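5. What Went Wrong

5.1 The latched grasp flag

The fault described in this section was found late, and we would have preferred to find it some other way. Of the 694 episodes logged on the Domley bench, over 600 ended without an operator touching anything, and for a while we were pleased with that. Then Verena Hollenstein, while checking timestamps for an unrelated plot, noticed that the gripper controller had reported a secure hold during several moves in which the gripper was holding air. It had gone on to carry the air across the counter, set it in the rack with great care, and log a success.

The cause is dull. The Prullent gripper driver raises a flag, grasp_held, when finger current passes a threshold and finger travel stops. The flag is cleared by an open command. It should also be cleared when travel resumes without a command, as happens when a bowl slides out and the fingers close the rest of the way. The clearing message was sent on a low-priority channel, and under load it arrived as much as 815 ms after the event. By then the task layer had read the old value, stored it, and stopped asking. A second reading would have settled the matter, but the task layer is the trusting sort.

Empty moves cost only time. The trouble came in the placing step, where the planner uses the flag to decide how far the wrist may descend. With an object in hand it stops high. After what it takes for a release, it drops the wrist to a lower retreat point before backing away, and that path assumes the neighboring slots have been updated in the rack map. A phantom object fills a phantom slot, so the map and the rack drift apart. Figure 4 gives the sort of view the planner has at that stage: open plate slots in the middle, an upside-down bowl to one side of them, and not much room between.
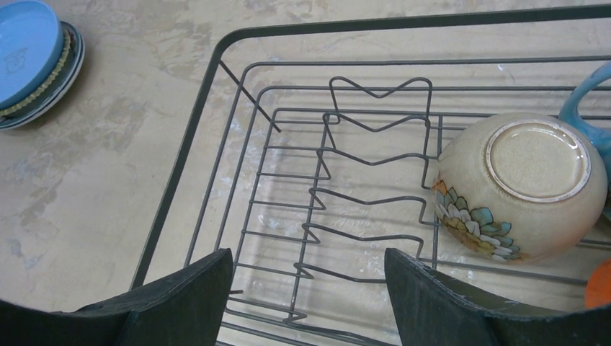 Photo: Domley bench, wrist camera. Credit: L. Prantl

Figure 4. Rack as seen from the wrist, fingers open over the divider.

In two episodes the descending fingers touched dishes that the map had placed elsewhere. Contact force stayed under the protective stop limit both times, so the arm kept pushing, within its rights. An operator pressed the stop button. We count these as safety events even though the only party at risk was a dish, because nothing in the logic knows the difference between a dish and a hand.

5.2 Why the cameras did not help

Each wrist carries a camera, and a reader may fairly ask why nobody consulted it. The task layer does run a visual check after every grasp, written by Lorenz Prantl in February and intended to be temporary. It asks whether the space between the fingertips looks different from a stored image of a bare counter. Our counter is mottled, with blotches and pale smudges that vary from one spot to the next, and the check was easily persuaded that a smudge was crockery. Its answers agreed with the latched flag often enough that we took the agreement as support. Two bad witnesses had told the same story, and we wrote it down.

The check also ignored the other arm. When both grippers work near the rack, one can enter the view of the other, and anything dark and angular near the fingertips was scored as an object. Figure 5 shows the mix that the check had to deal with: a marked surface between open fingers, a plate lying flat farther back, the rack to the right, and part of the other gripper at upper left.

Figure 5. Open fingers over the counter, with white smudges near the gap.

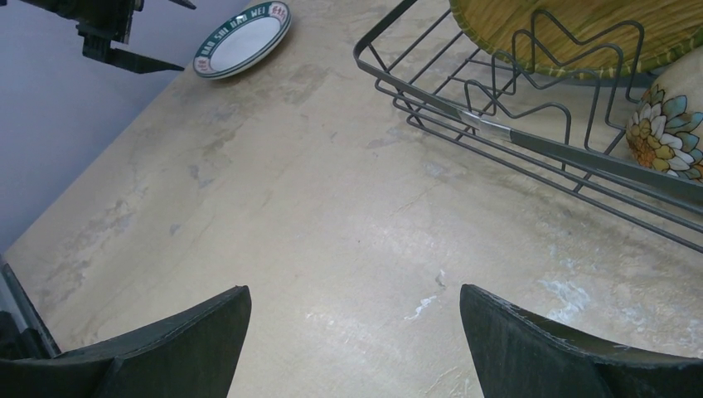
5.3 Repair

We made three changes. The clearing message now travels on the same channel as the flag itself. The task layer reads the flag again right before descent and refuses to go low if the reading is stale. Finally, the visual check was retired in favor of measured finger gap, compared with the wall thickness expected for the item. The gap test is crude and suits rim grasps, where one fingertip sits inside the bowl and the other outside, as in Figure 6. It is less happy with mug handles, which arrive at every angle and seem to resent being measured.

We replayed the faulty episodes through the Strebel simulator with the new logic. All were stopped before descent. Replay can't reproduce a bowl's opinion of friction, so the result should be read as evidence about the messages and the timing only. The Pludemeo logger has been changed as well: it no longer writes "success" on the controller's word alone.

Figure 6. Rim grasp on an upright bowl, one fingertip on each side of the wall. 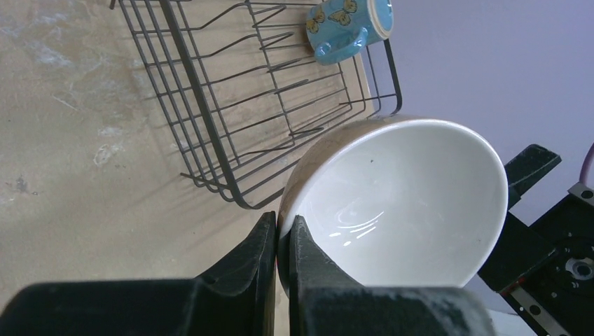
Would a lower force limit on the protective stop have been enough?

A lower limit would have ended both contacts sooner, but it would have left the false flag in place. The arm would still have gone down toward a slot it had wrongly mapped, and it would also have stopped during ordinary placing, where a dish has to press lightly against the wires to settle. We lowered the limit for the retreat move, where no contact is expected, and left it alone elsewhere.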